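Home Features Interviews Letters Archive

The man who names your paint

By Nikola Matić
March

5 min read

Dervishi has named 596 colors of house paint and can remember, on a good day, 40 of them. The rest come back to him in strangers' hallways.

"I was at a dinner last year and the bathroom was Tuesday Soup," he says. "I had to sit down. I was already in the right room for it."

He goes by the one name, professionally and on his mailbox. For 11 years he was employed by Prudard, a paint maker with a large catalog and a small sense of humor, and he now works for himself out of the back half of a former dentist's office in Rutow. The waiting room chairs came with the lease. So did the magazines, which he has read.

The job, as he explains it, begins with a sheet of 80 numbered squares and a deadline. Half of them will be white. "People think the whites are easy," he says. "The whites are where you find out if you have anything inside you." By the end of his first season he had used up milk, chalk, bone, linen and every kind of weather. He submitted Envelope. It sold very well in Ohio.

Greens are different. Greens, he says, come with opinions attached. Mention sage and people picture a kitchen they can't afford. Mention pea and they picture being eight. The pale ones are the worst, because everybody wants to call them mint, and Prudard already had nine mints when he arrived — Soft Mint, Softer Mint, and a Mint Whisper that he describes as a cry for help.
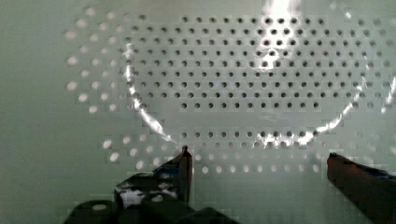

Pale mint green, with holes. Dervishi would like you to call it something else.

His own answer to the problem was a color called Flornuline, a word that means nothing in any language he has checked. He made it up on a bus. The sales department hated it for a month, then asked for three more like it.

"They wanted a family," he says. "I told them it was an only child."

I ask whether a name can sell a bad color. He thinks about this for long enough that I finish my coffee.

"Once," he says. "You can sell it once. Then they paint the room and they have to live in the room."

The reverse happens too. A very decent gray was released under the name Municipal, against his advice, and moved 200 cans in a year. It was renamed Heron and ran out before summer. He takes no credit for Heron. There was a calendar on the wall and it was turned to the heron.

Customers write to him now and then, usually care of the old company. A woman in Maine wanted to know what Tuesday Soup was meant to evoke, and he wrote back that it was lentil. A man asked him to name a color after his wife. Dervishi asked for a few details about her, and after reading them suggested flowers.

His own walls, I can't help noticing, are plain white, and a fairly tired one at that. I ask which.

"It was here when I moved in," he says. He looks at it for a moment with his head to one side. "Receptionist."

He writes it down on the back of a phone bill, crosses it out, and asks if I want more coffee.

Letters Archive Next interview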